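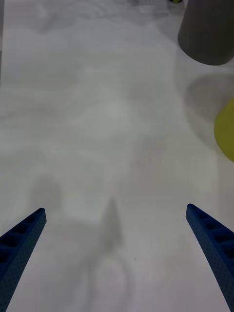

Projects > Household and Shop-Floor Tasks > Minutes

MINUTES OF THE WORKING GROUP ON ROUTINE CHORES
Marinho Building, Room 14
1 Apr 2022

1. Opening and previous minutes
The chair opened the meeting. The minutes of the March meeting were approved with one correction: under item 4, "Clilto" should read "Steltell".

2. Table clearing
The Woron team reported on its table-clearing work. Members asked whether the arm could be left to clear a table without an operator present. The team replied that it could not at this stage. Single objects standing apart on a plain surface are within reach of the present method – objects standing close together still call for a person to step in.

It was noted that the target of 100 clearing runs had been set before the list of objects was widened. The group agreed to keep the target and to record failed grasps separately from runs halted by the operator.

3. Drink cans
Discussion turned to cans and other drink containers. One member held that an opened can should be treated as a separate task from a sealed one, as a person clearing a table would check for liquid before tipping it. The Woron team agreed that the present method makes no such check. The Clilto representative asked that shiny lids and dark can bodies both remain on the object list.

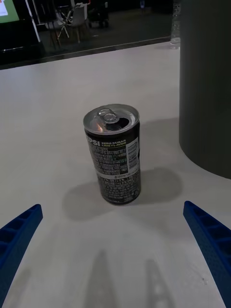

Item 3: Opened can, upright, between the gripper fingers.

4. Shelf restocking
Steltell presented its position on shop-floor work. In its view, facing up shelves is closer to practical use than clearing tables, the stock being known in advance. Other members did not share this view and pointed to damaged packaging and to customers in the aisle. No decision was taken.

5. Statement on readiness
The draft statement was considered. The words "ready for household use" were struck from paragraph 2 and replaced with "suitable for supervised trials." The amended text was adopted, with one abstention.

6. Actions
Woron: separate log for failed grasps.
Clilto: revised object list, 8 copies for the next meeting.
Steltell: written note on shelf restocking.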